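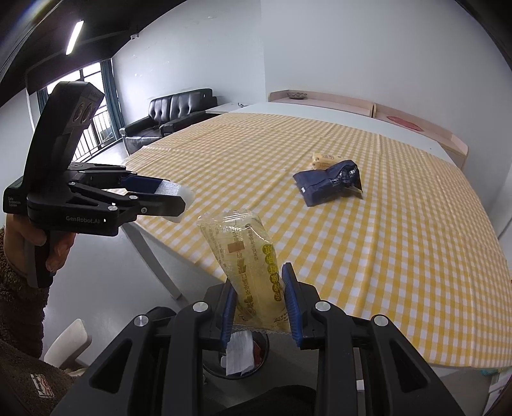 Okay, rules for handling snack packets with the grippers, because I rewrote ours in September and three people have asked me for them already. The big one is grab low. Look where the blue pads are on that pale yellow packet, down near the bottom on both sides, with the crimped seal on top left alone. If you pinch the seal you get a nice easy grip that teaches the robot nothing useful.

2/ Second rule: let it lean! New folks always want to set the packet perfectly straight before they move on, and then we end up with 400 clips of perfectly straight packets. Real packets tilt. Leave it.

3/ Tamer Farah fought me on this one and I still think I'm right: no smoothing out wrinkled wrappers between takes. If it's crumpled, it stays crumpled. (Hi Tamer.)

4/ Two people at one table means you say "closing" out loud before your jaws close near the other person's. Feels silly for maybe ten minutes. We took it from the Ovwood floor rules, where they do it with much bigger machines.

5/ Drop something? Keep recording, pick it up with the gripper, finish the task, then tag it. Do NOT reach in with your free hand. I threw out 513 clips from the Flera batch over exactly this and I was grumpy for a week

6/ Wipe the pads at every break. Chip grease is real.

7/ Akinyi wants a rule about shiny film and glare too, still arguing about the wording. Will add it when we settle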